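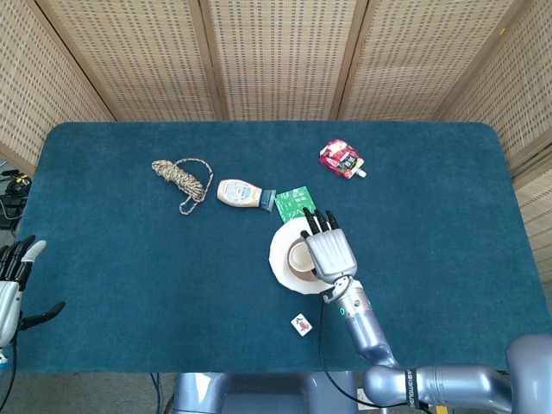 Seed Policy Review: Progress Report for the Second Quarter

Prepared for the Marmont Fund by Fionnuala Phelan

Work on the comparison of seed approval rules in Kenya and Ghana is on schedule, except for the farmer survey. Obinna Sani has finished the review of field trial permits and sent his draft to Brendan Lynch for legal comments. Two sections need rewriting where the rules on imported seed have changed.

The survey has reached 1180 maize and cowpea growers. Coding of the open answers is slower than planned. Many respondents used the same word for hybrid and genetically modified seed, and those answers are being checked by hand. We also completed 57 interviews with seed dealers, extension officers and regulators. Transcripts are stored on the Kinsella server, and Phong Ông has access for the cost analysis.

Spending is within budget apart from translation. We ask to move the unspent travel money to that line.

Next quarter we will finish the coding, circulate the permit chapter and hold the review meeting in January. The draft cost tables will go to the fund before the meeting.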